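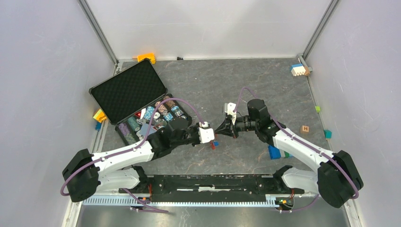 首页 小说 随笔 投稿 关于我们 登录

停顿

最后更新：三月

Moushumi Patwary第一次注意到那个停顿的时候，是晚上，楼里的暖气已经关了。她穿着外套坐在屏幕前面，看左边的机械臂把一个筹码拿到中间，右边的机械臂也过来了，两个夹爪靠得很近，然后两边都不动了。

她等着。过了一会儿，右边的夹爪合上，左边的夹爪松开，筹码换了手。

她把这一段倒回去，又看了一遍。她看了很多遍，每一遍那个停顿都在同一个地方。

项目的名字叫Herath，是Ulen公司出钱做的。Ulen在Skosolthorpe有一个不大的研究所，在河的旁边，从前是一个纺织仓库。Moushumi来这里已经两年。她的工作是教两只机械臂互相递东西：筹码从箱子里拿出来，从左手交给右手，或者从右手交给左手，再放回箱子里。地上还要放一些积木，位置每次都换，让机器不能只靠记忆做事。

教的方法很简单，也很累。人用手带着两个操纵杆，机器跟着人的手做，所有的动作都记下来。然后用这些记录训练一个模型，模型自己学会怎么动。Herath一共有3010条示范。大部分是Moushumi做的。

“它为什么要停？”第二天早上，她问组长。

组长姓卢，是一个说话很快的女人，总是站着喝茶。她看了录像，说：“它不确定。”

“如果它不确定，应该有的时候停，有的时候不停。可是它每次都停。”

“停多久？”

“40帧。有的时候多一点，有的时候少一点。”

卢组长把杯子放下来，想了一想。“Claltton那边的机器不停，”她说，“他们的录像我看过，像流水一样。”

Claltton是另外一家公司，做的东西和他们差不多，发表得比他们早。在研究所里，大家提到这个名字的时候，声音会稍微低一点，好像提到一个考试总是第一名的亲戚。

“把停顿去掉吧。”卢组长说，“论文交上去，审稿人一定会问这个。”

去掉停顿不难。Moushumi写了一个小程序，在每一条示范里找两只手都几乎不动的地方，把这些帧剪掉，前后接起来。程序跑了一个下午。她从每一类里挑了几条来检查，接得很干净，看不出剪过。她又用新的数据训练模型，用的是完全一样的设置，连随机种子也一样。她做事一向这样，一次只改变一个东西。这是她的老师从前教她的，那个老师很严格，学生如果同时改了两个东西，他就不看结果。

训练的时候她回家，给母亲打电话。母亲在电话里说邻居家的孩子结婚了，说院子里的树被人砍了一半，说父亲的房间她还没有收拾。

“不着急。”Moushumi说。

“我知道不着急。”母亲说，“你那边冷不冷？”

“不冷。”她说，其实她正在用两只手抱着一杯热水，把电话夹在肩膀上。

新的模型训练好以后，动作确实好看了。机械臂从箱子那里过来，到中间，一点也不停，另外一只手马上接过去。卢组长看了前面几次，很高兴，叫了隔壁房间的人来一起看。

然后筹码掉了。

掉一次不算什么。Moushumi把它放回原处，重新开始。第二次又是好的，第三次也是好的，后来又掉了。她不说话，在表格里写上一个零。

她给每一个模型做200次测试。这是很无聊的工作。她摆好积木，摆好筹码，退后，按键，等，写一个一或者一个零，再摆。有一块木头的字母积木，上面写着H，她每次都最后才放，随便放在什么地方，这样她就知道这一次已经摆完了，可以按键了。她自己也说不清楚是什么时候有了这个习惯。

全部做完是夜里十一点。不剪停顿的模型比剪了停顿的模型好，差得很远，远到不用算显著性也能看出来。不过她还是算了。

“会不会是剪的地方不好？”卢组长说，“接的地方动作不连续，模型学坏了。”

Moushumi也想过这个可能。她说：“我可以做一个对照。在别的地方剪掉一样多的帧，也接起来。如果是剪接的问题，那么这个模型也应该变坏。”

“做吧。”

她做了。在别的地方剪，模型没有变坏。她又做了一个反过来的：停顿留着，但是换成一个固定的姿势，手完全静止，一点也不抖。这个模型的成绩在两者的中间。

这个结果让她很久没有说话。

如果只是时间的问题，静止的停顿应该和真的停顿一样有用。可是它没有那么有用。那么在真的停顿里面还有别的东西。她把那些帧放大，把关节的角度画成曲线，一条一条地看。在普通的图上，停顿是一条平的线。放大以后，线不是平的。两只手都在很小地动，左手往前一点，右手退后一点，右手又往前，左手等它。幅度小得用眼睛看不见。

她想，这是我的手。

她坐在那里，想起自己是怎么做示范的。她从来没有决定过要停。没有人写过要停。写在墙上的操作步骤只有几行：接近，对准，夹住，松开。“对准”和“夹住”的中间什么也没有写。

但是她的父亲最后的那一年，手抖得很厉害。那时候她回家住了一段时间，每天早上给他递茶。杯子不能直接给他。要先送到他的手旁边，等一等，让他的手指碰到杯子，让他慢慢地找到把手，感觉到他真的拿住了，再松开一点，再等，再全部松开。如果松得太早，茶就洒在毯子上，父亲就会对她道歉，这是她最不愿意听见的。她学会了等。她不用看就知道他什么时候拿住了，杯子的重量会在她的手里轻一下。

她没有想到她会把这个带到操纵杆上来。操纵杆没有重量，也不会变轻。

她没有把这件事告诉卢组长。她只说：“停顿里面有微小的动作，我认为两只手在互相调整。去掉它，交接就不可靠了。”

“怎么证明？”卢组长问。

“用别人的示范。”

在3010条里面，有473条不是她做的，是去年夏天一个实习生做的。那个学生年轻，手很快，喜欢听着音乐工作。Moushumi把这473条单独拿出来画曲线。没有停顿。线到了中间，就像跳过一条水沟一样跳过去了。

她用这473条训练了一个模型，又从自己的示范里随机抽出同样多的条数，训练了另外一个。各做200次测试。为了公平，她请楼下的一个同事来摆积木和筹码，同事不知道哪一个是哪一个。她自己坐在走廊里，不看。

走廊的窗户对着河，河上什么船也没有。她听见里面机械臂走动的声音，很轻，有一点像缝纫机。她发现自己能听出来。有的时候声音一直走到底，有的时候在中间断一下，再继续。她站起来，走到走廊的另外一头去，在那里就听不见了。她觉得这样比较诚实。

同事出来的时候手里拿着表格，说腰很疼。又说：“有一个会等，有一个不等。我比较喜欢和会等的那个在一起。”

“这个不能写进论文。”Moushumi说。

“我知道。”

论文是她和卢组长一起写的。方法那一章，Moushumi写得很长，每一个对照都写清楚了：剪停顿的，剪别处的，换成静止的，换人的。卢组长把她的句子改短。结果的那一章放了一张表和曲线图。到了讨论的部分，卢组长在旁边写了一个批注：“停顿的来源？请解释。”

Moushumi在这个批注前面坐了一个晚上。她先写：“这种行为来自示范者的个人习惯。”她觉得这句话是对的，可是太小了。她又写：“示范者可能有过与人交接物品的经验。”这句话也是对的，但是看起来好像在说一个厨师或者一个护士。她把两句都删了。后来她写：“示范者在交接前等待对方确认，操作规程中没有这项要求。我们建议以后的数据采集记录示范者的相关经历。”

卢组长读了以后，只改了一个标点。

“你有过什么相关经历？”她问，一边喝茶。

“我给人递过茶。”Moushumi说。

卢组长看了看她，没有笑，也没有再问。过了一会儿她说，Claltton的人也许会问要数据，问她愿意不愿意给。

“给的。”Moushumi说，“全部都给，那个学生的也给。”

那天晚上她给母亲打电话，母亲说父亲的房间收拾了一个角落，找到一副旧的眼镜，一些收据，还有那个杯子，问她要不要。

“哪一个杯子？”

“蓝的那一个，把手上有一个缺口的。”

她说要。母亲说寄过去可能会碎。她说那就先放着，她回去的时候自己拿。

第二天早上八点她到研究所，开灯，开机，把积木摆在地上，把筹码放进箱子。有一个新来的学生要学怎么做示范，站在她的旁边，手放在操纵杆上，很紧张。学生把筹码拿起来，送到中间，两只手靠近了。

“现在呢？”学生问，“可以松了吗？”

“先等一下。”Moushumi说。

本网站使用Cookie来改善您的阅读体验。继续浏览即表示您同意我们的Cookie政策。 接受 设置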